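Lecture 5: From wrist images to gripper commands

In the last lecture we looked at the controller as a closed box. Today we open it and look at the software between the wrist camera and the fingers.

1. The loop
The policy node reads one image and the current finger width. It returns a short sequence of target poses together with a target width. We do not execute the whole sequence. We execute the first part, read a new image and plan again. Students often ask why we throw away the rest. The later poses were computed from an old view, and their error grows with each step.

2. Time stamps
Image and width come from different drivers and do not arrive together. In the Clerkard library each message carries the time of capture, not the time of arrival. Please use the first one. If you mix them, the training will still run and the loss will still go down, but the fingers will close late on the robot.

3. What the policy learns from
The Piątek set, which you will use in the exercise, has 2,380 episodes. Over 1,000 of them were recorded with the hand-held gripper. The fingers stay in view, so the network can use them as a reference for scale and for direction. For this reason do not crop the lower part of the image in your data loader. Many ready-made loaders crop to the center by default.

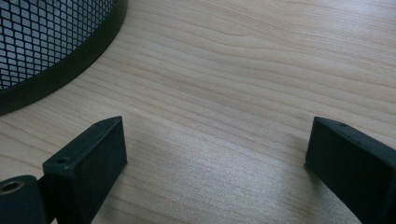 View from the hand-held gripper over an empty desk, Liltside Robotics Course

4. Images without a grasp
Both finger tips are visible, and between them there is only bare wood with its grain. The mesh basket stands off to the upper left. For a grasp detector such an image is a negative sample. Check what your detector gives on it. If the score is high, it has probably learned the shape of the fingers and ignores the space between them.

Exercise (hand in by Friday)
a) Load 2 episodes in Skastico and plot width against time.
b) Shift the width signal by 5 samples and train again. Compare the closing moments.
c) Write half a page about the difference. Plots without axis labels will be returned.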